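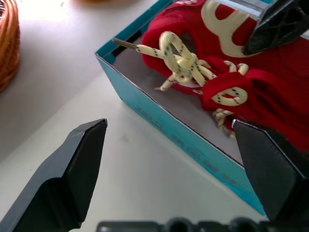
Tuesday, late evening

I want to write down the walk to Flekeck before I forget how it felt, because my legs are still warm and I think tomorrow I will only remember that I was tired.

I left Prarnthorpe at half past six in the morning. The bakery was not open yet but the light was on inside, and I stood for a minute at the window hoping that somebody would see me. No one came. So my breakfast was one banana and the end of the cheese, eaten on the bench by the river. It was cold enough for gloves. I had only one glove with me. The other one is probably in the gray coat.

The path goes along the water for the first part and it is very flat and a little boring. I know every tree there by now. After the second bridge it turns up through the fields, and this was new for me, as I always turned back at the bridge before. I had written the directions on a piece of paper, and one line said "keep left at the wall." There are many walls. I kept left at the first one and walked into a farmyard, where a dog looked at me with great disappointment. I said sorry to the dog in my own language. I notice that I still do this with animals and with small children, even after so many years here.

The right wall was farther up. From there the path climbs 600 feet to the top, and I must be careful to write that I stopped four times. I want this diary to be correct. The first stop was for my shoelace and the other three were for breathing.

At the top there was wind, and a stone table with the names of the villages cut into it. Tevthorpe was easy to find, with the church tower and the new houses behind it. The names on the south side are almost gone from the rain. I put my finger into the letters to read them, as one does with old graves. I stayed maybe twenty minutes and ate the sandwich. My mother always said that bread tastes of the place where you eat it, and I never understood this when I was a child. Today the bread tasted of wind and a little of the plastic bag.

I thought about her quite a lot on the way down. She walked to work her whole life, both ways, in the same brown shoes, and on Sundays she said she wanted to go for a walk "for a change." We laughed at her. Now I am older than she was then, and I take the bus to work and walk up a hill on my day off, so I am not sure who should laugh.

The way down was harder than the way up. My knees do not like it. The track was full of loose stones and I went sideways in two places, like a crab – very slow, but I did not fall. Lower down there were snowdrops under the hedge, early ones, still closed. I did not pick any.

In Flekeck I had planned to have soup at the inn, but it is closed on Tuesdays. I should have looked before. The small shop sold me tea in a paper cup and a piece of ginger cake, and the woman there asked where I had walked from. When I said Prarnthorpe she said "In one go?" and I was proud of this the whole way home.

The bus was number 41. It came late and the heating was very strong, so I slept and almost missed my stop. A boy behind me was learning a poem for school, saying the same line again and again, always with the same mistake. I wanted to help him but I did not know the right word either.

At home I took a long bath and put the radio on. I cooked rice with egg and the rest of the spinach. I have also finished the Takagi book, the one about the two sisters and the ferry. The ending is sad but it is a quiet sadness, and I read the last page again in the bath and made one corner wet. It is a library book. I have put it under the dictionary to dry flat.

To do this week: call the dentist, buy lamp oil, look for the other glove. Next time I would like to try the walk from the Tevthorpe side, if my knees agree. Now it is almost eleven and I must sleep.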